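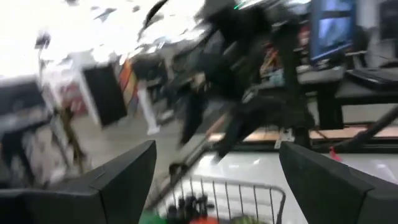

Raluca Chiriac spent 588 hours on her first robot arm before it picked up anything at all, and she would happily spend them again. She builds in a shared workshop called Brimora, up a flight of stairs from a tile shop, where members pay 29 dollars a month for a key and as much bench space as they can defend. The arm is called Tikar, and it sorts groceries (or tries to!). Its wire basket is the hardest part of the whole project, she says, all thin uprights and a thick gray rim that two black fingers have to clear on the way in. Then there's what goes inside. A cluster of small, dark, rounded things asks for a very different touch than something bright green, and Tikar has to work out which is which while it's still moving.

The fingers are version 14. Earlier ones were too sharp, or too soft, or flexed so much that a plum could push them apart. Pichit Sangkhawat, who repairs sewing machines at the next bench, talked her into blunt tips with an angle on them, and they stayed up past midnight filing the first pair by hand.

"I thought he was wrong for a week," Chiriac says. "Then I ran 100 pickups and dropped four."

The motors came out of a scrapped packing line and the control software is her own, a cheerful tangle she named Rellora. Everything together has cost her $679, and she keeps the receipts in a cookie tin. Next on the list is a proper cable guide for the elbow. After that she wants to try eggs, and Sangkhawat has already offered to bring the mop.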